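Givico 2 review: a good gripper policy with an oversold headline
Posted 2020-06-04 by Lilla Magyar

Givico 2 is the nesting and stacking package from Kocsis, trained on 300 demonstrations and sold on the claim that it "generalizes to soft-edged containers." I ran 183 trials over the spring. The installer is painless and the docs are decent – the calibration page still has the old joint names, though.

My success rate was well under the advertised 80 percent. The paper scores a trial as good the moment the upper container touches the lower one. I scored it after release, and that's where a lot of the wins go away. I'd like to see the Holtcombe baseline rerun under the same rule. 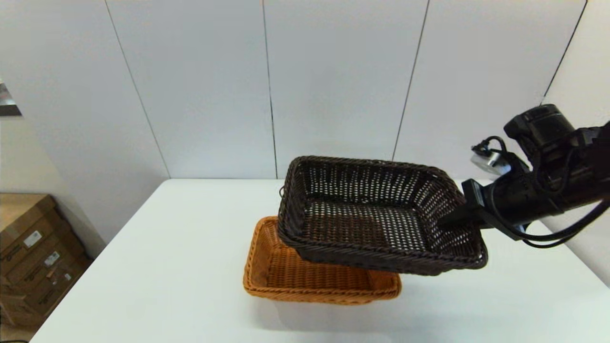
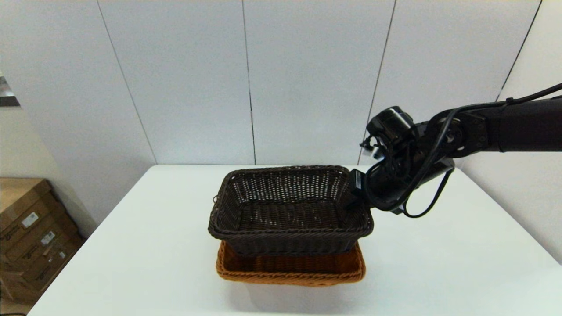 Rim grasps are the part of the method I trust least. The policy picks a short side and sticks with it, whatever the container weighs. With the dark brown basket held by its right end over the orange-tan one, all the support is on one side, and the paper has no ablation on grasp position. Bukum's older planner at least lets you set it by hand.

Worth a trial license if you stack rigid bins. For wicker I'd wait for the December release, and read the scoring section first.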